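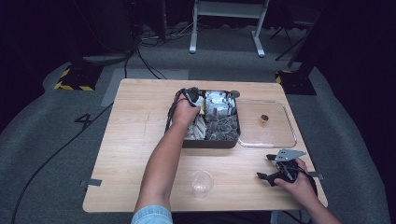
Table, front view: tray with packets, glass dish to the right.

GALTNESS VOLLEYBALL CLUB
Pre-season court and equipment check, Trurnora Gym, March
Walked with the lights on, both courts set up as for a match. Comments are the inspector's. Ratings: OK, FIX, RECHECK, NOT ACCEPTED.

1. Net posts, Court 1
Posts seated fully in floor sleeves: OK
Sleeve covers present and flush: FIX
Comment: One cover rocks when stepped on. Last season's sheet says "tightened." If so, it came loose again, and I would like to see the screw replaced before anybody calls this closed a second time.

2. Net posts, Court 2
Posts seated fully in floor sleeves: OK
Winch handle removable and stored: FIX
Comment: Handle was still in the winch when I walked in. The sign telling people to take it off is right beside it. I don't have much faith in a second sign.

3. Post padding
Padding covers post to required height, Court 1: OK
Padding covers post to required height, Court 2: NOT ACCEPTED
Comment: The Lorkex pads on Court 2 are sold as one-size. They leave a strip of bare steel on the winch side when the straps are pulled tight, and when the straps are let out far enough to cover the steel, the whole pad spins. The supplier's sheet calls this "full coverage." Try a pad from Court 1 on the same post and compare.

4. Net and antennas
Net height checked at center and both sidelines: OK
Cable ends covered: OK
Antennas straight, no exposed fiberglass: FIX
Comment: One antenna is split near the bottom and has been taped. Tape hides splinters, it doesn't remove them. Throw it out.

5. Net tension
Tension holds after warmup: RECHECK
Comment: The Bolger winch is supposed to hold without slipping for the length of a match. I set it, left it for 45 minutes, and the net had dropped at the center. Not by a lot. The answer I got was that all nets settle. Maybe they do, but then the height has to be measured again before first serve and between sets, and I have never seen that done here. Repeat with the Court 1 net on the same winch to see which of the two is giving.

6. Referee stands
Platform level and steady with a person on it: OK, Court 1
Platform level and steady with a person on it: RECHECK, Court 2
Front padding attached: OK
Comment: The Court 2 stand passed when I climbed it slowly. Referees don't climb slowly. Two of the rubber feet are harder than the others and look like replacements of a different make. No record of who fitted them.

7. Playing floor
Free of standing water, grit, loose boards: OK
Free space clear on all sides: FIX
Comment: Ball carts were parked inside the free zone at both end lines. I was told they get moved for matches. Most of our sprained ankles come from practice, so "moved for matches" doesn't do much for me.

8. Bleachers
Posted seating limit matches fire paperwork: NOT ACCEPTED
Lock pins in place when pulled out: OK
Handrails tight: OK
Comment: The sign on the wall says 226. The rental flyer says the gym "welcomes crowds of up to 1000." I don't know where the second number comes from and neither did anyone at the desk. Until there is paper behind it, use the number on the sign, and that includes the regional round.

9. Team benches and side tables
No broken slats or protruding hardware: OK
Scorer's table padded on court side: OK
Table surfaces free of splinters and sharp edges: OK
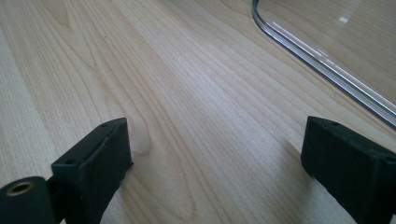
Tabletop, pale grain, small dark speck in the wood.

Comment: Surface marks alone are cosmetic and I am not writing them up. Run a hand along the edges before each event anyway. The form asks for a table check once a year, a figure that seems to have been picked for convenience.

10. First aid
Kit within reach of both courts: OK
Ice available: RECHECK
Contents in date: FIX
Comment: More than 7 items were past the date on the wrapper. The check card inside the lid is initialed for every month up to now, all in what looks like the same pen. I would treat the card as blank and start over.

11. Exits and lighting
Exit doors open from inside without a key: OK
Exit signs lit: OK
Lights over Court 2 even, no flicker: FIX
Comment: Flicker over the left back corner. It stops after the lights have been on for a while, and I suspect that is how it keeps passing. Check it cold.

12. Paperwork
Last inspection on file: OK
Items from last inspection closed: NOT ACCEPTED
Comment: Every line on last year's list is marked done. Going by item 1, I can't take that as proof of anything. For this round, attach the receipt or work order to each FIX line, or leave it open.

Result: Court 1 may be used once item 1 is fixed. Court 2 stays closed for matches until items 3, 5 and 6 are checked again with both winches loaded.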